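**Histetti lança em julho a coleção Fluller de cubos coloridos**

Gente, finalmente posso contar! Depois de muito cafezinho e muita tinta debaixo da unha, a Histetti põe à venda em julho a coleção Fluller, nossa linha de cubos de montar e brincar. Eu desenho brinquedo há anos e confesso que nunca me diverti tanto com uma coisa tão simples (cubo é cubo, né?).

A ideia veio de uma tarde de arrumação na nossa oficina da Vukness. Fiquei colocando e tirando bloquinho de dentro de uma moldura quadrada e, quando vi, já tinha passado da hora do almoço. Vermelho dentro, verde fora, amarelo por cima, troca tudo de novo! 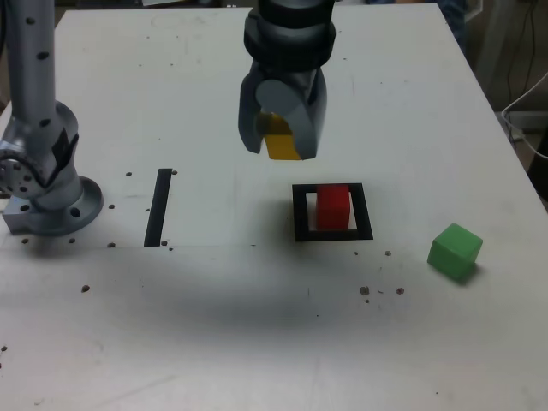

*Cubo vermelho dentro da moldura preta, cubo verde à direita e bloco amarelo no alto.*

As cores são bem vivas de propósito, para aparecer bem na mesa clara da cozinha ou da sala de aula. A caixa básica traz 58 peças e 2 molduras, e dá para brincar de encaixar, separar por cor, empilhar, inventar regra, brigar pela regra...

A primeira leva tem 900 caixas, e 200 delas já estão reservadas para escolas que compram com a gente pela distribuidora Duan. As outras vão para as lojas parceiras e para a nossa lojinha, que abre às 10h.

Se você escreve sobre brinquedo, educação ou decoração de quarto infantil e quer uma caixa para testar, é só responder a este comunicado com o endereço de entrega. Mando também a tabela de preços e as fotos em alta!

**Contato:** assessoria de imprensa da Histetti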